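12 Oct 2025

I came to the lab before the others and made my tea in the small kitchen, where the kettle is now repaired. It was raining since the night and my shoes were wet until noon. I write this in the evening, at home, in English as I have promised to myself, with the dictionary open beside me.

The whole day was for the basket task. We must give to the learning system many examples of one simple thing: the arm takes a food from the table and puts it in the basket. I guide the arm and the computer keeps everything, the movement of each joint and the pictures together. Each such recording we call an episode. Urmila Nautiyal, who plans the work for us at Cestesico, wrote the instruction sheet last week and I had it printed, although the paper became soft in my bag.

In the morning I made the settings again from the beginning. The first point took too much time. Before every episode the arm should wait in the same resting place with the gripper open, and my resting place was a little different from that on the sheet. I corrected it and threw away the seven episodes which I had already recorded. It hurt me to delete them, but Urmila says that a bad example is also learnt, and learnt as well as a good one.
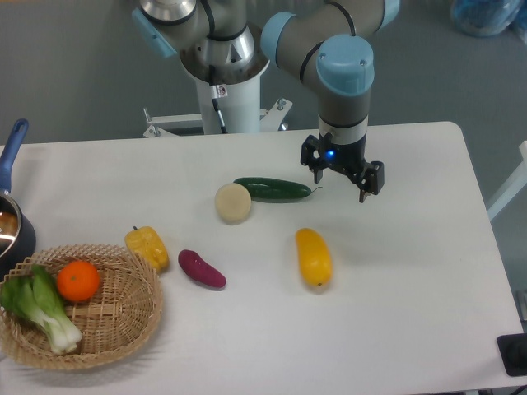 After this I worked better. I found a rhythm: look at the list, say the name of the food aloud, start the recording, move, stop, write the result. Saying the name aloud is not in the instructions. I do it because two times last week I took a different food from the one in the list, and the written sentence did not agree with the movement. For the system this is very confusing, I think. It is like a language teacher who shows an apple and says "chair".

I know how this feels. When I first came here in January, I learned many words wrongly in exactly this way, from people who were pointing at one thing and speaking of another.

The difficult part is to approach from above without hurry. If I go down fast, I must stop and correct at the end, and this small shaking stays in the recording for ever. If I go down too slowly, the episode becomes long and most of it is waiting. Abdel Rahman has the best hand of all of us. His movements look as if he had already decided everything before he started. I asked him how he does it and he said that he breathes out on the way down. I tried this in the afternoon and perhaps it helped, or perhaps I was only more awake after lunch.

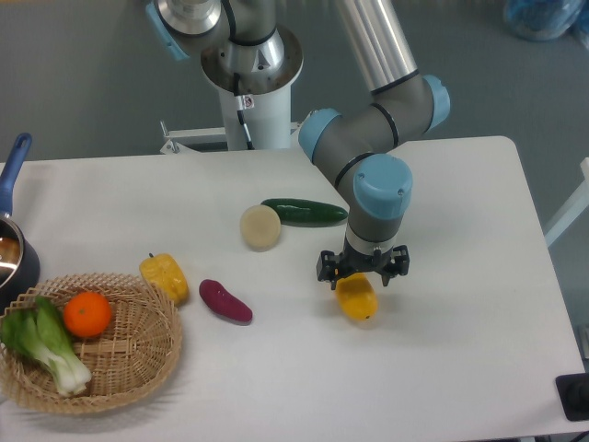
Lunch was lentil soup from the place across the road, too salty, and I ate it too quickly. Ikmont telephoned during it. They are the firm which will use our recordings, and they wish to know when the next part will be sent. I told them that I am not the right person for this question and gave them the address of Urmila. Then I worried for an hour that I had been rude. In my language the sentence would have been longer and softer.

In the afternoon I paid attention to the round and smooth foods. With the long ones one can be a little wrong and the fingers still find something to hold. With an oval shape the two fingers should close at the widest place, or it may slide out to the side. I wrote this in the notes for the new people, under "Grasping", and then I changed the word "should" to "must" and then changed it back.

Before going home I looked at my list of questions from the last meeting. I copy one of them into this diary, with the answer as I understood it, so that I can find it again.

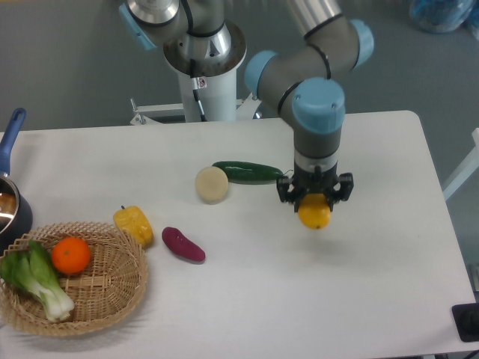 Should we keep an episode when the food falls from the gripper?

We keep it if the person picks the food up again and finishes the task, and we mark it "recovered". If the food is lost or the person gives up, we mark it "failed" and it goes into a separate folder, which is not used for the first training.

I had thought that all falls must be deleted, so I am glad that I asked. It means that some of my recordings from last week can be brought back, if the computer still has them. I must look in the old folder tomorrow.

At the end of the day I had around 55 good episodes. My neck is stiff and my eyes are tired. On the bus to Flalside I watched a woman putting her shopping from one bag into another, and I noticed that I was looking only at her fingers. She looked back at me and I turned to the window.

For tomorrow: print the sheet again, ask Urmila about Ikmont, buy salt-free crackers, dry shoes.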